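October, morning

Feed barley position reviewed before the market opened. Harvest is all in store at Drilldale and the moisture readings have settled, so the question is now one of timing. I have 1000 tonnes uncommitted. Of the rest, 303 tonnes went on the Toltis forward contract in spring at a price I was unhappy with then and am content with now.

The basis at the port has narrowed again. It did the same in the last three seasons at this point, then widened once the first boats were loaded. I would like to sell a first parcel before that happens. The futures screen gives no help. Volume is thin and the bid moves on very small trades, so I am treating the quoted price as a guide only.

Rang Tuteck for a storage quote beyond the new year. They charge per tonne per week with a separate line for conditioning, and the conditioning line has gone up. On my sums, holding past January needs a rise of 4 pounds a tonne to break even, before interest. Interest is the part I left out last year. It is in the spreadsheet this time, on its own row.

Afternoon

Srithong came back on the malting samples. Nitrogen is too high on two of the three lots. The third passes but with more screenings than they want, and the deduction takes away most of the premium. I have asked them to retest from a fresh draw, as the first was taken near the door of the store where fines collect. If the retest is no better it all goes for feed and the plan gets simpler.

Looked again at a put option as a floor under the unsold barley. There is no liquid barley contract, so it would have to be done in wheat, and the spread between the two has been wandering. A wheat put protects me against wheat. The premium is also dear for the cover given. Left it alone.

Decision for now: offer a quarter of the unsold tonnage for November movement, with a limit just under today's bid, and review the remainder when the retest is in. Haulage has to be booked before 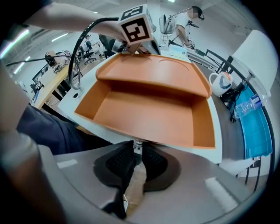

the offer goes out, as the last collection slipped and the late charge fell on me. Weighbridge tickets for September still need matching against the Toltis statement. One load is missing from their side.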